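Troludley Makers Help

Home | Build Logs | Ask | Tools | Workshops | Sign in

Hand-held gripper drops round fruit when the jaws are almost closed. Geometry or pads?

Last updated: December

Posted by Marcela Bartoš

Hello to all. I am building a hand-held gripper at my kitchen table, the kind with two parallel jaws that you squeeze with a trigger. Later I want to mount the same jaws on a small arm, but first I want to learn by hand what they can hold and what they can not.

The linkage is four bars on each side, from 3 mm plates, with screws and lock nuts as the pivots. The jaws open to 125 mm. The finger pads are 40 mm long and printed in a soft filament, with a smooth face. I pull the linkage with a cord from the trigger, and a spring opens it again.

With boxes and cups it works well. With round things I have trouble. A tangerine is held for one or two seconds and then it rolls out at the front, slowly, as if somebody pushes it from behind. A tomato does the same but faster. If I squeeze harder, the tomato is finished and my hand also hurts after some minutes.

I tried these things already:

– a rubber band around each pad (better, but it moves away after a few grips)
– a stronger spring, which was a mistake, it only opens the jaws harder
– sandpaper on the pads, which held everything and also damaged everything

When I look from the side, the jaws seem parallel when they are open. When they close on something, I believe the tips go a little bit apart, but it is difficult to measure and hold the trigger in the same time. Is this enough to push a fruit out? Or should I forget the geometry and only make better pads? I can print new parts, but the plates I had cut at a shop and I would not like to pay for them a second time.

Thank you for any advice.

Sérgio Paiva

Pads. Smooth pads on a round wet thing will always slip. Put ribs on them and try again before you touch the plates. Also dry the tomato :)

Guangming Yan

I want to answer a little longer, because I made two of these, one for each hand, and the first one had exactly your problem. I think Sérgio is right about the ribs, but I would check the tips first. If the jaws open at the front under load, they make a wedge, and a wedge will push out a round object with any pad.

To measure it, you do not need a third hand. Put a wooden block between the jaws near the back of the pads, squeeze, and tie the trigger down with a cable tie. Now you have both hands free. Measure the distance between the pads at the back and at the tips with a caliper. In my first gripper the tips were almost 2 mm wider. I was surprised, because with empty jaws I could not see any difference.

The reason in my case was the holes. I drilled them a little too large, so every pivot had some play, and on a four-bar linkage the play of all pivots comes together at the tip. Your plates were cut at a shop, so maybe the holes are good and the screws are the problem. Please look where the thread of the screw begins. If the thread is inside the hole, it cuts the plate slowly and the hole becomes an oval. Use screws with a plain part that is as long as the plate is thick, or put a thin brass sleeve. I used sleeves. After some 2000 squeezes (I made a counter with an old bicycle computer, it was more work than the gripper) the play was still the same as on the first day.

If the play is small and the tips still open, you can correct it in the pads without new plates. Print the pads a little thicker at the front. I started with one degree on each side and it was enough. With an empty jaw the tips then touch first, and under load the faces become parallel. It looks wrong on the table but it holds.

About the pads themselves. I printed ribs with a small gap between them, so that each rib can bend. The ribs should be soft enough to move when you press with a fingernail. If you print them with full infill they are like a plastic comb, and you will see the marks on the skin of the fruit. I used 12 percent. There is a ready pad strip from Lastident that people at the Ilell workshop like, but I did not try it and I can not say if it fits your fingers.

Next, where you put the fruit between the jaws. The middle of the fruit must be behind the middle of the pad, not in front of it. This sounds too simple, but with a trigger in the hand one always wants to take with the tips, like with chopsticks. When I corrected this habit, half of my drops went away. A tangerine is easy then. A small tomato is still difficult for me, and a kiwi is the easiest of all because the skin has hair.

For practice I use a big plate of mixed fruit on a tablecloth. The cloth is useful, the fruit that falls down does not roll so far. I begin with the large dark fruits, they have a rough crown on the top and a firm skin and they forgive a lot, and I hold one with the left gripper while the right one stays open over the plate and waits for its turn. My wife says that the plate must come back complete, so I am careful.

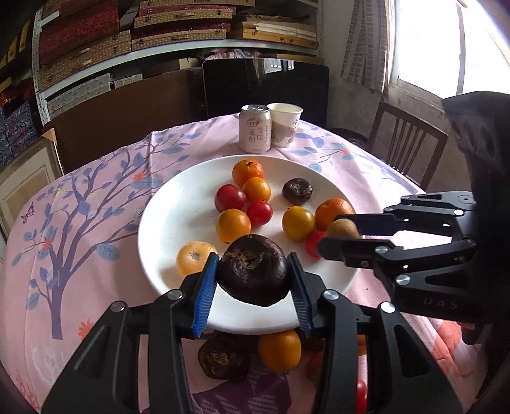
When this goes well without drops, I change to the small citrus, and only then to the tomatoes. I would also write down which fruit fell and in which direction. If it always goes out to the front, it is still the wedge. If it falls straight down, it is the force or the pads.

For your painful hand, move the cord further from the pivot of the trigger. You will have a longer pull but a softer one. I moved mine by the width of one finger and now I can work the whole evening.

Marcela Bartoš

Guangming, thank you very much. I did the test with the block and the cable tie. My tips are 1.4 mm wider than the back, and two of the screws have the thread inside of the hole, as you wrote. I ordered sleeves and I am printing the thicker pads tonight, with ribs also. Sérgio, I dried the tomato, it still fell.

Nadiia Vasylenko

One small addition, if you order sleeves: measure the holes in all plates before, not only in one. Mine were from two different sheets and half of the sleeves did not go in. A hand reamer solved it, but go slowly, it is easy to take too much.

Related

Cord or rod for a trigger-driven gripper?
Soft filament does not stick to the first layer
How to keep two jaws moving equally
Cheap brass sleeves for M3 screws
Su arm: which servo for the wrist?
Lock nuts become loose after one week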